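Carno bin-sorting build: progress report to the Giannakopoulos Fund
Prepared by Juniper Zamora, Pleltetel shared workshop, for Myrto Tzanetos. Covers the period through November.
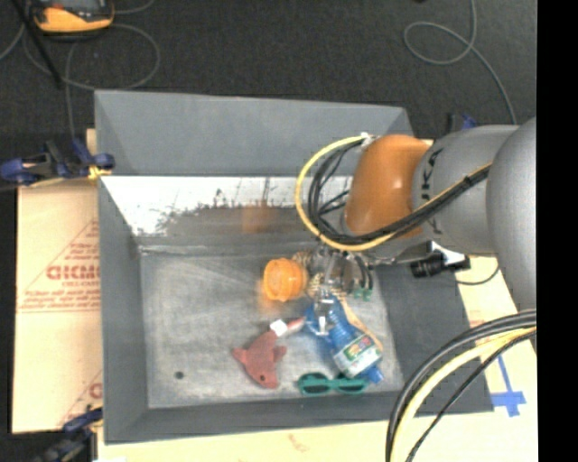 The second payment was tied to one claim, that the Carno cell could clear a bin of mixed household objects with nobody stepping in, and I don't think we have earned the right to make that claim yet. The numbers look better than I expected them to. My trouble is with what they measure. A bin holding a plush toy, a pair of sunglasses and a plastic bottle, with plenty of bare floor between some of them and the wall, is a fair place to start and a poor place to stop. The proposal said "cluttered." I wrote that word myself, so I can't blame anyone else for it, but I would like us to agree on what it means before another report goes out with a percentage in it.

Where the numbers stand

Over the period the log recorded 1838 pick attempts. Of those, 1576 are marked as good. Our target for this stage was 80 percent, and on paper we are past it.

I asked Jiahui Zheng to go through how the log decides that a pick is good. Right now the controller marks a success when the gripper reports that it is holding something at the top of the lift. It does not check what happens after that. A bottle that slides out on the way to the drop tray still counts. So does a pick where the arm went in for one thing and came up with another, which in my view should be its own category. Jiahui has written a second check that weighs the tray after each cycle, and it has been tried on the bench but was not running for most of the attempts above. Please don't quote the higher figure to your board until we have a month of data with the weight check switched on.

Achilleas Triantafyllou disagrees with me on this and asked that I say so. His view is that the lift is the hard part, that drops on the way to the tray are a tuning problem, and that mixing the two together hides real progress. He may be right about where the difficulty is. I still think a person who pays for a sorting machine is paying for things to end up sorted.

The bin and the objects

The gray bin is staying. We considered a new one and decided against it. The sloped walls help in that things tend to drift toward the middle, but the shiny parts of the wall have been a nuisance for the vision side. Under the overhead lights the software sometimes finds an "object" on the wall and sends the arm after it. Ignacio Benítez proposed matte paint. I asked him to hold off, for the dull reason that customers' bins will not be painted to suit us, and a fix that works only in our own bin is worth very little. The Odard software has a masking setting that lets us tell it where the walls are. It works until the bin shifts, and then it masks the wrong strip. Hence the clamps. The bin has been clamped to the surface for this whole period, and I count that as a limit on the results as well.

The object set is where I am least comfortable. Everyone in the workshop has brought in things from home, which is cheap and gives us variety of a kind, but after a few weeks the same favorites keep getting thrown in. The tuning has followed them. When Ignacio emptied a kitchen drawer into the bin without warning us, the results for that session were clearly worse, and the log shows long stretches of the arm going in and coming back with nothing. I would rather see more sessions like that one. They are the only ones that taught us much.

Clear plastic remains bad. Bottles get picked most often by the cap or by the label, and when the bare side is facing up the software tends to look straight through to the floor. Soft toys are easy and I suspect they are carrying the average. Sunglasses are a coin toss. They get picked well when they land folded, and open frames hook on whatever is next to them.

Gripper

The fingers are on their second version. The first set bent under side load, which Achilleas had warned us about in the spring. The new ones are stiffer and the air fittings hold pressure, but the assembly has grown to the point where it blocks the view of half of what it is reaching for. Every added part was reasonable by itself. Taken together they make a head too bulky to get into the corners, and corner picks account for a large share of our failures. I have asked for nothing else to be added until something is taken off. Achilleas has a sketch for a narrower mount and will cut it from scrap first, at no cost to the grant.

Cable routing is unfinished, and I say that with some irritation, as the last report called it done. The loop at the wrist is tied up so that it clears the joint, and it does clear it for straight-down picks. When the wrist turns far to reach the near wall the slack swings low. We have limited the wrist travel in software so it cannot get there. That protects the cables, and it also means there is a strip of the bin we simply don't pick from. The strip is not counted as failure in the log. It should be, and it will be from next month.

Safety in a shared room

Pleltetel is a shared workshop and people walk through. The arm runs at reduced speed whenever the room is open to members, and full-speed runs are held after closing with two people present, one of them at the stop button. The insurer has seen this arrangement in writing and accepted it for the current stage. They have not accepted unattended running, and I don't expect they will without a proper fence and a door switch. We priced a fence in the original budget and then moved the money to the gripper. I supported that decision then and I think now it was a mistake. "With nobody stepping in" is hard to show when the rules require somebody to be standing there.

There were no injuries and no damage to the room. We had one hard stop when the gripper touched the bin wall. The fingers were checked afterward and put back in service.

Money

Spending is within the approved budget. The largest item was the second set of fingers, followed by replacement air line and the hourly charge for the workshop's mill. Nobody on the team has been paid from the grant for their time, as agreed. I expect the fence to need either a transfer from the software line or a small extra request. I am not making that request here. I want the narrower mount tested before we ask for more of anything.

The Odard license comes up for renewal in the new year. Jiahui has been testing whether we could do without it, and the early answer is maybe. Her own detector is better on the bottles and worse on nearly everything else. I am doubtful that a part-time effort will overtake a commercial package, but it costs us only her evenings and she wants to continue, so I have left it alone.

What we plan to do before the next report

Run the weight check on every attempt, and report the result of that check as the main number, whatever it turns out to be.

Count the strip we can't reach as missed picks.

Fill 4 sealed boxes with objects chosen by workshop members outside the team, and open each one only on the day it is used. No tuning between opening the box and finishing the run.

Take the clamps off for part of each session and let the bin sit where it sits.

Fit and test the narrower mount, with the cables rerouted at the same time and the wrist limit removed if they clear.

I expect the headline figure to go down once these are in place, possibly below the target -- and I would ask you to read that as better measurement before you read it as a failing project. If it stays down after the new mount has had a fair trial, I would not recommend paying for the third stage as it is now written. Achilleas and Jiahui have both read this report. Achilleas thinks the last sentence is premature, and he would like to speak with you himself when you visit. I have told him he should.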